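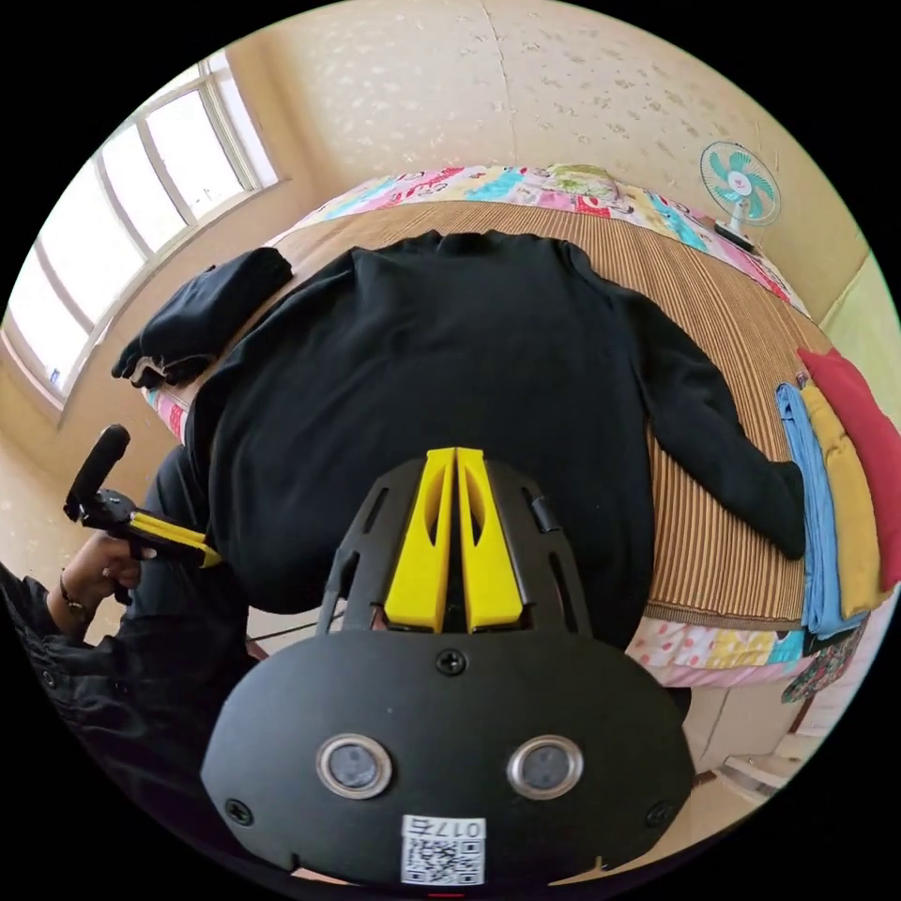 *Tamsin Orrell*

**May 17, 2020, dye shed, Drosdale**

Geum black, second go. I'm writing this up with my boots still on, so forgive the smudges (iron, mostly, plus one tea).

Quick recap for anyone opening the book cold. The Geum project is me trying to get a proper black on wool from tannin and iron, using the geum roots I dug out of the back bed, and no logwood. Everyone uses logwood for black and fair enough, it's lovely stuff, but I've got a bucket of roots and I'm stubborn. The first go gave me a colour I'd call wet slate, which dried to dishwater. Notes for that are a few pages back, under the big coffee ring.

**The yarn.** Mekholm two-ply, the undyed, straight off the cone. I skeined it last night in front of the TV and weighed the lot this morning: 573 g dry, ties included. Scoured it with the plain soap in the big pot, held just under a simmer, and the water came out the colour of weak beer, so there's still a fair bit of spinning oil in that cone. Did a second scour. Should've done a second scour last time too, now that I think of it, and that might be half the reason the first batch went on so patchy.

**The roots.** Scrubbed, chopped up small and soaked for 48 hours in rain barrel water. They smell fantastic, a bit like cloves and a bit like the inside of an old cupboard! I simmered them in the soaking water till it went a good strong reddish brown, then strained through the old pillowcase. Please don't use the pillowcase for anything pale ever again. It's on the nail with the funnels.

Last time I chucked the roots straight in the pot with the yarn and spent an entire evening picking bits out of it. Never again.

**Tannin bath.** Yarn in wet, brought up slowly on the Lirkar (the small ring, the big one still cuts out when it feels like it) and kept there at barely steaming. I turned the skeins whenever I walked past. Heat off, lid on, left to sit for 24 hours. It came out a really handsome tan, kind of like a digestive biscuit, and I was tempted to stop right there and knit a hat. One skein is staying at this stage for the sample card. It's the one tied with blue cotton.

**Iron.** I mixed it separately in a jug of hot water, gloves on, mask on for the powder, and stirred it into a fresh pot of lukewarm water. NOT in the tannin bath. I did that in the first go and got ink, a whole pot of very good ink and some very disappointed wool. Skeins went in one at a time and the change was almost rude, tan to charcoal before I'd got my hands out. I worked them under the surface with the long spoon, lifted them to air, and back in again.

After the first dip it was a warm dark grey with a brown cast. I rinsed it well, then back in the tannin, then back in the iron at half strength. That second round is where it went properly dark. There was a third round planned but the yarn was starting to feel a bit crunchy and I lost my nerve. Iron is hard on wool and I'd sooner have soft charcoal than black string.

**Result, wet:** black! I did a small dance.

**Result, dry:** okay, not black. A test length dried on the rail over the heater is a very deep grey, a bit brown if you take it outside at noon, a bit purple under the shed bulb. Next to a bought black sweater it looks like something that's been left in a window for a summer. That's such a useful comparison though, and a humbling one, and I'm going to keep doing it. Commercial black is SO black. You forget until you've got your own effort lying against a sleeve.

On its own, or next to the natural cream, it reads as black to anybody who isn't me. I think I can live with that for the yoke pattern. It'd be a rotten choice for anything where it has to match.

**Rub test.** Damp white hankie, rubbed up and down the yarn. Grey smear, worse than I wanted. Washed a length with the plain soap, rinsed till it ran clear, rubbed again, and got a fainter smear. So there's loose iron sitting on the surface and the whole batch needs another wash before it goes anywhere near a needle. Doing that tomorrow with a splash of the wool wash in the last rinse to see if it takes the crunch off.

**Light test.** Card is in the south window, half of it under tinfoil, next to the ones from the first go. I'm not looking at it until July. (I will look at it. I'll write down that I didn't.)

**Things to fix**

- Scour twice, every time, if it's Mekholm off the cone.
- Weigh the iron on the little scale. The kitchen one jumps about at the low end and I don't trust what it told me.
- Keep a separate spoon for iron. I've painted the handle red. If you stir a yellow pot with it you'll have an olive pot.
- Try a handful of oak galls in with the geum for the next batch. Cheating a bit, but still tannin.
- New gloves, the left one leaks.

I've made up seven little sample skeins from the odds and ends, one from each stage plus a few that went in at silly times, and they're drying on the rail in order from the door end. Please don't tidy them! The tags are pencil on masking tape and they don't stick very well when they're damp.

Leftover tannin is in the lidded bucket under the bench and it's good for another pale batch if someone wants it this week. It'll grow fur after that. The iron pot is still full because the sink's slow again, so watch your sleeves going by, and don't put the lid of the tannin bucket down on that side of the bench.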